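Borbridge Garment Steamer: User Guide
Section 5: Setting up and steaming shirts and knitwear

Read section 4 (Filling the tank) first. The steps below assume the tank is full and the hose is locked to the base.

5.1 Before you switch on

1. Stand the base on a hard, level floor. Do not stand it on carpet.
2. Slide the pole into the socket until it clicks, then tighten the collar by hand.
3. Run the hose up the back of the pole. It must not loop below the base, or water will collect in it and spit.
4. Read the care label. If the label shows a crossed-out iron, do not steam.
5. Empty all pockets and undo any buttons.

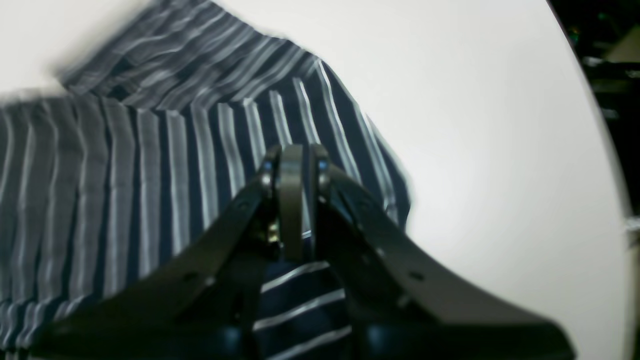
6. Plug in and turn the dial to LOW. The lamp goes green when steam is ready.
7. Point the head away from you and press the trigger for 10 seconds to clear the hose.

CAUTION: Steam burns. Never steam a garment while someone is wearing it, and keep your free hand out of the path of the head.

5.2 Striped and dark cloth

Dark dyes can mark pale stripes if the cloth gets too damp. Test on an inside seam first and press a white tissue against it. If colour comes off on the tissue, stop.

1. Set the dial to LOW.
2. Hold the head just clear of the cloth and move it along the stripe, from top to bottom.
3. Pull the hem gently with your free hand to keep the stripes straight – do not stretch it.
4. Let the garment hang for 5 minutes before you put it away.

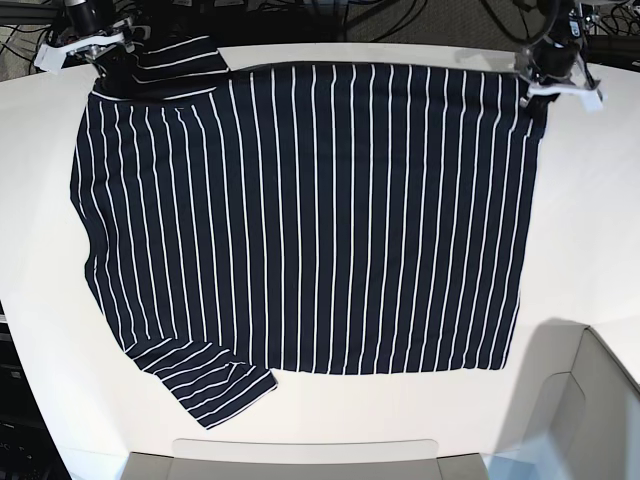

Chun-yin Lo wrote to us after the first edition that going across the stripe had left a navy shirt wavy, and that a second pass along the stripe with the hem held had put it right. Step 2 was reworded as a result.

5.3 Creases that will not drop

Turn the garment inside out and steam from the back. For deep creases, clip on the Dreken pad (part 478) and work with the pad behind the cloth. The pad gets hot. Use the heat glove, part 532, whenever the pad is fitted.

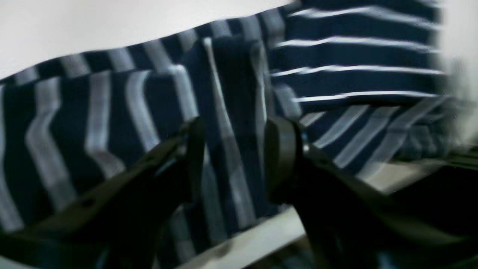
Can I use the pad on MED as well? Yes, on cotton and linen only. With wool or mixed yarns, stay on LOW and make two light passes.

5.4 Knitwear and ribbed edges

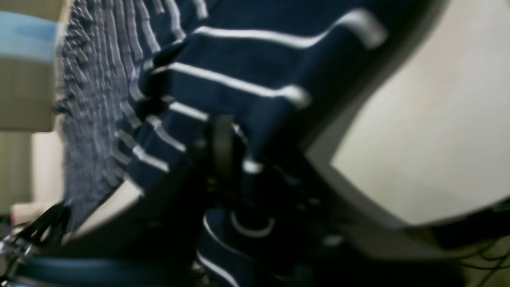
Photo: Koech Studio

Knitted cloth loses its shape if it is hung while damp. Dry it flat on a towel.

1. Lay the garment out and ease it to size by hand.
2. Pass the head over the cloth without touching it.
3. Leave ribbed edges until last and give them one short burst. Pat them together, do not pull.

NOTE: If the head drips, release the trigger and wait for the green lamp. If it still drips, descale the tank with Deleo powder (see section 7).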